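3rd November

I finally made it to the open day at Mastix, after missing the one in February, and I'm so glad I did (even with two wrong turns on the way through Garley!). The room I liked best was the one where they're teaching robots to fix drinks. I'd pictured something slick and showy, and it was much more like a friend's kitchen with a lot of cables in it.

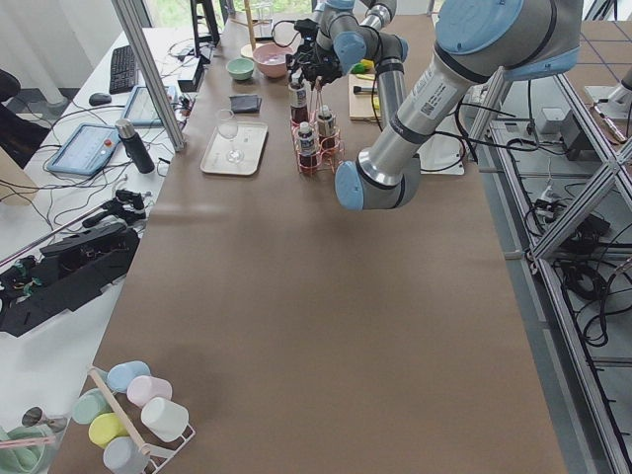

I stayed for 10 minutes before I even thought about coffee. The project is called Prorus, and the folks running it were so patient with my questions, including the silly ones about whether it could learn my grandmother's punch.

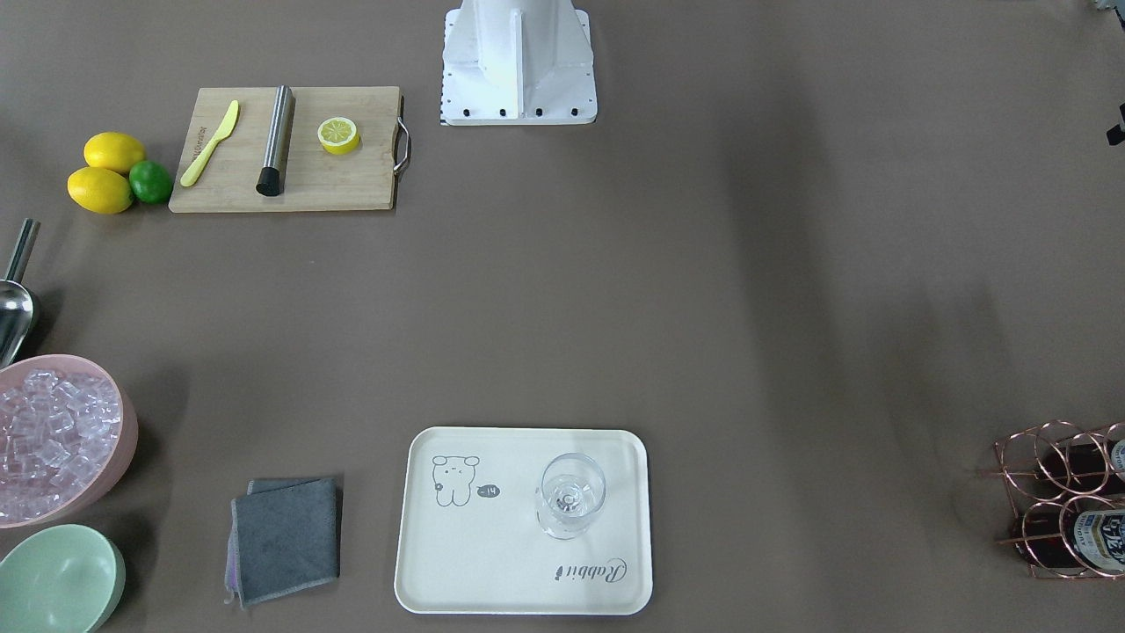 Ice is apparently a real headache, and so is anything round that likes to roll off. I asked about the glasses too, having broken two of my own this fall, and got a very kind laugh in reply. I'd go back tomorrow if they'd have me. 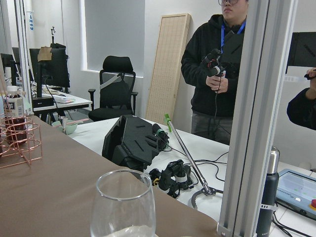 *A wine glass up front, and a big black robotic hand on the table behind it.*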